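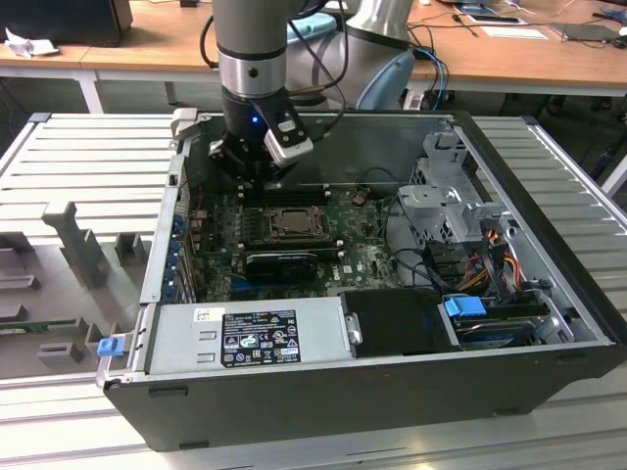 About Drorum

Drorum is a repair school. We teach grown adults to fix the things they already own, in evening classes, at prices that compare well with buying the thing again. We have been doing this for 11 years, which surprises our landlord more than it surprises us.

The name has no meaning. Our founder, Dario Guerra, wanted something short that would fit over the door of the old shoe shop on Arancibia Street, and the sign painter charged by the letter. People have since told us it sounds like a cough drop, a Norse god and a brand of floor wax. We answer to all three.

How we started

Dario spent most of his working life in the service department at Kuner, a department store that some of you will remember for its escalator. Customers brought in toasters, mixers, radios and, later, computers. For a long time the department fixed them. Then the policy changed, and the job became explaining to people that the part was no longer made and that new models were on the second floor. He was good at it, and he went home in a bad mood for several years.

When Kuner closed, he bought the workbenches at the clearance sale along with a filing cabinet he has never managed to open. The first class was nine people and a box of broken table lamps. Two of the lamps worked at the end of the night. One of those had worked at the start, but we let the student have it.

What we teach

The school year begins in September and runs in terms of 9 weeks. Every class meets in the evening, starting at 6:30, with a break at 8:00 for coffee of the kind you would expect.

Small Appliances is the course most people start with. You will learn to read a wiring diagram, use a meter, and get the screws out of a case designed by someone who did not want you in there.

Home Computers covers cleaning, memory, drives, power supplies and the question of whether it was just the cable. (Check the cable before you sign up. We would rather lose the tuition than watch your face.)

Clocks and Mechanical Things is slow and quiet, and has a waiting list. Students tend to take it again and again, and we have stopped asking why.

Mending covers sewing by hand and machine, zippers, darning and the replacement of elastic. It was added in our third year after a good deal of grumbling from the soldering crowd, who now make up a third of the class.

Furniture meets in the Drenmont building across the alley on account of the sawdust. Bring a chair. If you bring a dresser, bring a friend too.

We don't teach phones. We tried it for one term and lost a great many very small screws, several of which are still in the rug.

How the classes work

You bring something broken. If you have nothing broken, first of all, congratulations, and second, the shelf in the back hall is full of donations looking for a kind stranger. Class size stops at 11 students, that being the number of stools.

There are no grades. There is a certificate, if you want one, and it says that you came. Some things can't be fixed, and part of what you will learn is how to tell early, before you have put six evenings into a waffle iron. Our teachers have all put six evenings into a waffle iron.

You do not need experience or tools. You do need closed shoes and a willingness to label your jars.

The ledger

Since opening night we have kept a paper ledger by the front door where students write down what they fixed. The latest entry is number 3218, a hair dryer. Entries are on the honor system, and we know for a fact that number 30 was only unplugged. It stays in. The handwriting is very happy.

Visiting us

The front door sticks. Push it at the bottom, near the hinge side, and then pull. Yes, we know. Several students have offered to repair it and each has a different theory, and until they agree we have asked everyone to leave it alone.

Parking is behind the building. The buzzer works if you hold it down. Course lists and tuition are at the front desk, or we can mail them to you, and the desk is staffed from 4:00 until the last person finds their coat.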